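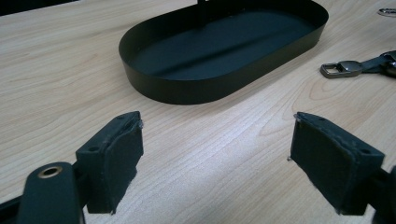
Chapter 4
Canopy Flight and the Landing Pattern

A parachute canopy is a wing, and the jumper hanging under it is a pilot from the moment it opens. Students often spend their first weeks thinking only about freefall, but most of the time between the airplane door and the ground is spent under the canopy. Everything in this chapter can be practiced on the ground first. Any flat surface will do, even a bare tabletop of light wood with the grain running across it on a slant. Let the grain stand for the wind line, slide a finger along it for the downwind leg, and turn across it for the base leg. Walk through the pattern this way several times before trying it in the air.

The landing pattern has three legs. On the downwind leg the canopy travels with the wind and covers ground quickly. On the base leg it flies across the wind and drifts sideways. On final approach it faces into the wind, and its speed over the ground drops. The height at which each leg begins depends on the canopy, the wind and the rules of the drop zone.

Wing loading is the second idea you will need. It is the total weight under the canopy, in pounds, divided by the area of the canopy in square feet. Total weight includes the jumper, clothing, helmet and all gear – a figure many students guess too low. A canopy that carries more weight for its size flies faster, turns more sharply and loses more height in a turn.

Worked problem. A jumper at the Zerkutlow drop zone has a total weight of 155 pounds and is given a Votex student canopy of 323 square feet. Dividing the first number by the second gives a wing loading of 0.48. This is a light loading. The canopy will fly slowly and respond gently, but in a strong wind it may make little progress on final approach, or even back up. The jumper should plan a shorter final leg and stay well upwind of obstacles.

Before reading on, you should know these terms:

Downwind leg
Base leg
Final approach
Wing loading
Flare
Crab

Section 4.1 covers the parts of the canopy and what each control does. Section 4.2 deals with wind, including the rough air found behind trees and hangars. Section 4.3 returns to the pattern and adds other traffic – on a busy load, several canopies may reach the landing area within 60 seconds of each other. The lower canopy has the right of way.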